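Place settings on a covered table: mat, bowl, knife

By Tudor Ghiță
Tuesday, October 10, 2023
4 min read

I have been reworking how I set the table for one-bowl meals, and these are my working notes.

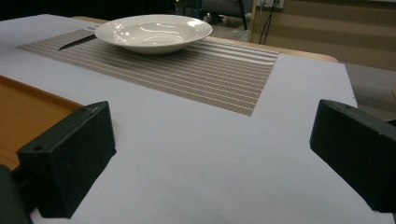 The cover

The table is a pale wood one with rounded corners, and I work on it as often as I eat on it. A white sheet goes over the top for both. It is matte, which matters more than I expected when I bought it. The previous cover was a gloss one and threw the ceiling light straight into the eyes of anyone sitting down. The matte one scatters it. Marks show sooner on matte, and turmeric is the worst of them. Dish soap and a damp cloth take most things off if they get there within the hour.

I don't try to cover the wood completely. A strip along the far side stays bare, and I use the line where the sheet stops as a reference for the mat. Set the sheet parallel to the table first. If the sheet is skewed, everything put down after it will be skewed by the same amount, and you will spend the meal looking at it.

The mat

Woven, rectangular, taupe and brown with cream in it and thin white stripes running the long way. I ordered it from Grurnham in June along with three others that went back. The ones I returned were a coarser weave. A coarse weave looks fine in a product photo and then holds breadcrumbs until the end of time. The fine weave can be shaken out over the sink and wiped.

The stripes are useful. They give you a straight edge every short distance, so a knife or spoon can be lined up by eye without measuring to the border. They also make a crooked setting more obvious, so there is a cost.

Mats from this batch arrived rolled. The corners lifted for the first few days. I put them face down under a stack of cookbooks for a weekend and they have stayed flat. Ironing was suggested to me. I haven't tried it and would want to know what the fiber is before I did.

The bowl

White ceramic, glossy glaze, wide flat rim, shallow well. It came from a shop called Sevdale, and I have used it most days for a year. A wide rim does two jobs. It gives you somewhere to hold the bowl that isn't over the food, and it gives a piece of bread somewhere to sit. What it takes away is volume. A shallow well is wrong for a thin soup carried any distance. For risotto, beans, stew, or pasta with a thick sauce it is the right shape.

The rim also takes up room. With the bowl centered on the mat there is not much left on either side for cutlery. I have been setting it toward the far edge instead and letting the rim run slightly past the border of the mat. That leaves the near part of the mat free for a glass, a napkin, or your wrist. The objection is that a bowl set far back means a longer trip for the spoon. I pull it forward when I start eating. My brother sets his at the near edge and has no complaints, but he also eats standing up half the time.

The knife

A black blade, slim, tapering to a point. It goes to the left of the bowl at a diagonal, point toward the near left, with the other end tucked under the rim. I know the convention is right side, blade facing in. I am left-handed and eat alone on weekdays. For guests I put it back where they expect it.

Two cautions. Tucking a knife under a rim works only while the bowl stays put, so take the knife out before you lift the bowl. And don't do this with children at the table. A pointed blade on the outside of a setting is at exactly the wrong height for them.

Dark blades show water spots less than polished steel but they do show grease, as a dull patch that comes back after a quick rinse. Warm water, a soft sponge, dry right away. I keep mine out of the dishwasher.

Order of laying

Sheet, mat, bowl, knife. If the bowl is coming from the kitchen already full, use an empty one to find the position, note which stripe the base sits on, then swap. This sounds fussy for a weeknight and I skip it on weeknights.

Left to sort out

The glass. It has no fixed place yet. Far right puts it off the mat and onto the sheet, where it leaves a ring. Near right is in the way of my elbow. I may try a coaster in a matching weave if Grurnham still has any in that color.

Contact | © 2023 Tudor Ghiță | Back to top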